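Stirley Trail Lodges: Progress Report to the Podville Fund

Reporting period to the end of October
Prepared by Anouk Michiels

You asked for a plain account of where the grant has gone, so I will start with the part I like least. The booking figures look good and I don't trust them yet. Occupancy across the lodges was up 19 percent on the same months last year, and the temptation is to say the "low-impact stay" label did it. We also dropped the midweek rate in the same period, and the road to Prerkham was open again after being closed most of the previous summer. Any one of those could explain the rise. Until we have a full season with the rate held steady, I would ask that the number not be used in your own publicity.

Water

Meters are now fitted at all 3 lodges. The installer's brochure promised a 30 percent cut in use from the new shower heads alone. What we have measured so far is well short of that at two of the lodges, and the third meter was reading in the wrong units until September, which makes its early figures useless. Siiri Ikonen has thrown those out and started again. Guests do seem to take shorter showers in the first night or two of a stay. By the end of the week they are back to their usual habits, whatever the card on the bathroom wall says. 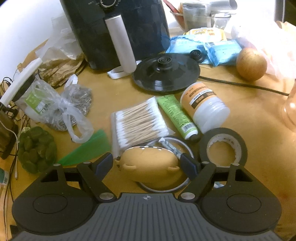
The rainwater tank at the upper lodge is in and connected to the toilets. It ran dry for part of August. The design assumed rain in every summer month, and I said at the time that this was optimistic.

Local buying

The target in the grant agreement was to source breakfast supplies within 25 miles. We are meeting it for eggs, bread and honey. We are not meeting it for coffee, fruit or most dairy, and I doubt we ever will. The Gowda farm can supply milk in spring and early summer but not during the weeks when the lodges are fullest. One supplier we talked to was calling produce local when it had only been repacked nearby, so we have started asking for the name of the farm on each invoice. Two sellers stopped returning our calls after that.

Guides and training

The guide course ran as planned and everyone who started it finished. I would be careful about reading too much into that. Attendance was paid, the final test was easy, and we have no measure of whether guests on guided walks learn anything or behave any differently on the trail. Siiri wants to add a short observation walk in spring, with a senior guide following the group and taking notes. I support this, although a guide who knows she is being watched will give her best walk of the year.

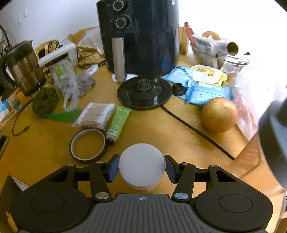 Stirley Trail Lodges | Visitor Services and Sustainability Team

Certification

We have held off on applying for the eco-lodge badge that was mentioned in the original proposal. The fee is high, the audit is done mostly by questionnaire, and I could not find anyone at the awarding body who would tell me how many applicants are turned down. If you still want us to apply, we will, but I would rather spend the money on fixing the tank.

Spending

Spending is within budget overall. Metering went over, training came in under, and the difference has been moved between lines as your office agreed by email. The footpath repair has not been billed. The contractor says the invoice is coming, as he did last month.

Next period

Hold room rates where they are through spring. Get a clean run of readings from all the meters. Ask for a quote on a larger tank and have someone other than the original designer check the rainfall figures. Send you the supplier list with farm names, including the gaps.

Siiri can send the raw meter readings to anyone who wants them.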